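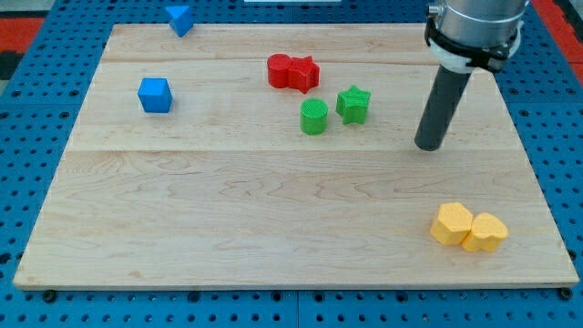
Shape blocks

Shape blocks are small solid pieces, each made in the form of a simple geometric or familiar figure and usually finished in a single color. They are used as toys, as teaching aids for young children, and as handling and sorting pieces in workshops and classrooms. A set normally combines a few regular solids, such as the cube, the cylinder and the prism, with pieces that have a flat outline raised to a uniform thickness, such as the star and the heart.

Shape blocks differ from building blocks in that they are not made to a common module. Most will stack if the faces are flat, but a set is not expected to form walls or towers. They also differ from the pieces of a shape sorter, which are cut to pass through matching holes in a lid or box, although many sorter pieces are used loose once the box has been lost.

Common forms

Cube. The cube is found in nearly all sets. It rests on any face and looks the same after each quarter turn, so it is often the first piece given to a child.

Cylinder. The cylinder stands on either end and rolls when laid on its side. Short cylinders are preferred for table use. From directly above a cylinder shows only a circle, and some catalogs list it under "circle" or "round" for that reason.

Triangular prism. The prism has two triangular ends and three rectangular sides. It may be stood on end or laid on a side, where it looks like a small roof or tent. Children who know the triangle as a flat figure often do not recognize the prism in this second position.

Hexagonal prism. Six flat sides make this piece easy to grip across opposite faces. It can be mistaken for a cylinder at a distance, especially if the edges have been rounded.

Star. Star blocks usually have five points. The inner corners collect dust and paint, and the points are the part most often chipped in wooden sets.

Heart. The heart has two rounded lobes and one point. It has a clear top and bottom, unlike the cube or the cylinder, and is used in exercises about turning a piece the right way around.

Color

Red, yellow, blue and green are the usual colors. Two systems are in use. In the first, each form has its own color, so that all stars are red, for example, and all cubes blue. In the second, forms and colors are mixed, and a red star and a green star may belong to the same set. The second system allows the pieces to be sorted in more than one way. A child can put the two stars together, or can put the red star with the red cylinder.

Teachers tend to prefer mixed sets. Babita Khurana, whose handbook for preschool staff was published by Suvstead, recommends starting with color, moving to form, and only then asking for both at once ("the green one that is a star"). She advises against introducing size as a third property until the first two are secure.

Materials and manufacture

Hardwood was the standard material for many years, and beech and maple are still common. Wooden pieces are sawn, sanded and dyed or painted. Stars and hearts are cut from a plank with a fine blade, and the grain runs across the outline, leaving some points weak.

Molded plastic sets are lighter and cheaper. They are often hollow, with a visible seam.

Sets are also produced by 3D printing. The pieces are built up in thin layers, which can leave a ribbed or grainy texture on the sides and a pattern of fine lines on the top. Printed pieces need no paint when colored filament is used. The texture gives some grip but holds dirt, and printed blocks should be washed by hand in cool or lukewarm water, as the more common filaments soften with heat. Small makers such as Drekari sell printed sets in which a lost piece can be ordered singly.

Work surfaces

Shape blocks are used on the floor, on a table, or on a board. A board gives the activity a fixed area and makes the pieces easy to see. Light, unpainted wood is a usual choice and contrasts well with strong colors. Boards may be cut from one panel or joined from several planks. On a joined board the seams should be flush, as a raised seam will tip a narrow piece such as a star standing on its point.

In workshops the board may be placed on a pegboard table, where the rows of holes allow fittings to be moved from one position to another. Small pieces should be kept on the board, as they rest unevenly over the holes.

Sizes

There is no general standard. Tabletop blocks are often between 3 and 5 centimeters across. The Cellthorpe classroom set, which was sold to schools by mail order, contained 60 pieces in a divided tray and weighed 340 grams without the tray. A larger set of 99 pieces was added later under the name Baek, after the designer of its box. Both are now out of production, and complete trays are uncommon.

Sorting activities

The simplest activity is free grouping, in which the pieces are spread out and the user decides what belongs together. Guided activities include matching a block to an outline on paper, continuing a row, and finding a block by touch inside a cloth bag. Nam-gil Shim has described a version for two players in which one arranges a few blocks on a board and the other copies the arrangement from spoken directions alone.

Safety

Blocks that fit entirely inside a child's mouth are unsuitable for children under 3. Wooden pieces should be checked for splinters, and printed pieces for loose strands or separated layers.

See also

Building block
Pattern blocks
Pegboard
Shape sorter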